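4.2 Grasp target selection under clutter

Planner gets a list of candidate grasps from the perception node, each with a score and a label. In the first version (Firkico 1) we took the highest score and went. This worked on single objects and fell apart as soon as two things sat close to each other, as the score says nothing about whether the arm can get there without dragging its own cable through a neighbor.

The current version splits the choice in two. First a cheap reachability check against the occupancy grid, then a rerank of whatever is left. The check runs at the grid resolution and throws out most candidates early. Of 779 candidates logged on the Fallgate set, 232 survived it. The rerank then adds a clearance term to the raw score. Weight on that term was tuned by hand on the Jacobs layouts and left alone afterwards, we did not retune per scene.

Two details matter for anyone trying to reproduce this. The occupancy grid has to be built before the arm enters the view, otherwise the links get written in as obstacles and every candidate near the base is rejected. We mask the arm using joint state plus a padded mesh, but the mesh does not cover the cable. Second, planning time is capped at 2,000 ms. On timeout the planner returns the best path so far and sets a flag, and the executor refuses flagged paths unless told otherwise. Earlier builds ran them anyway. Don't.

Labels come from the Stokevex detector, used as is. Label errors are counted seperately from planning errors in all tables. A wrong label with a good path is a perception failure, a right label with no path is a planning failure, both at once goes to perception.

4.3 Fixed and movable objects
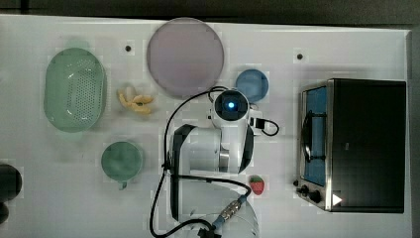 Figure 6. Tabletop layout, top view, arm at bottom center.

The planner treats every object as either fixed or movable, and the class decides how much padding it gets. Fixed objects get a full box out to their outer edges and no candidates are generated on them. Movable ones get a tight hull. In the Figure 6 layout the toaster oven on the right is fixed, while the banana between colander and plate is movable and gets the tight hull, which leaves less room than we would like for a side approach. The strawberry near the lower part of the arm is the other kind of hard case: close to the base, so few joint solutions. The cable arc to the left of the arm is the part the mask misses, and we now add it as a hand drawn keep-out zone in the config file. Not elegant. A cable model would be better and is left for later work.

Scene config files are plain text, one per layout, 41 in all. Object classes are set there and not learned. We tried guessing the class from size alone but large light items such as colanders and plates ended up fixed, so that was droped.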